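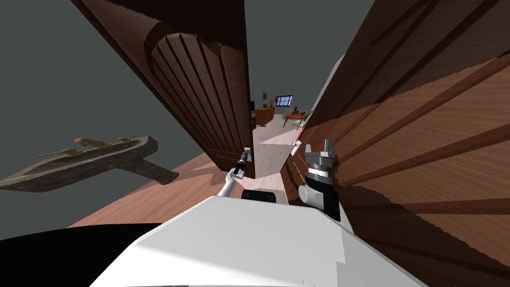
# Is it worth paying extra for solid timber internal doors?

We're redoing a small place in Rulthorpe and the doors are the last big spend. The builder's quote has 8 of them in solid timber from Jasten, and it comes to $864 more than the hollow ones he usually fits. He says solid doors block noise, last forever and add value when you sell. He also gets his doors from Jasten, so I'm taking that with a grain of salt.

Has anyone gone one way and regretted it? I mostly care about noise. One bedroom shares a wall with the lounge and we've got a shift worker in the house. Colour and style don't bother me much.

*posted by rulthorpe_reno*

---

**gumleaf**

I'd want to know what he means by "block noise". A heavier door does stop more sound than a hollow one, but most of what you hear comes through the gaps. We put a solid door on our study and could still follow the telly through it until I fitted seals down the sides and a drop seal at the bottom. The seals made more difference than the door did, in our house anyway.

If it was my money I'd get 2 solid doors, one for the shift worker's bedroom and one for the lounge, and hollow for the rest. Spend a bit of what's left on seals and decent hinges. Ask him to price it that way and see if he gets grumpy.

As for adding value, I've never met a buyer who knocked on a wardrobe door and put their offer up. Ask him which sales he's basing that on.

Also check who is painting them. Timber doors need all edges sealed, top and bottom included, and plenty of painters skip the bottom. Ours swelled in the first humid January and I had to take it off and plane it.

---

**Skikau**

solid every time, hollow ones are rubbish and you can put your foot through them

---

**bite_the_bullet**

Can't agree with the one above. My hollow doors have survived 6 years of kids, and the only hole is from a doorknob because I was too lazy to put a stop in.

There's a middle option he may not have mentioned, which is a solid core door with a moulded skin. Heavy, takes paint well, and cheaper than full timber where I bought mine. Get a quote from somewhere other than Jasten before you sign. And check your frames are square first, as a good door in a crooked frame will leak sound all night.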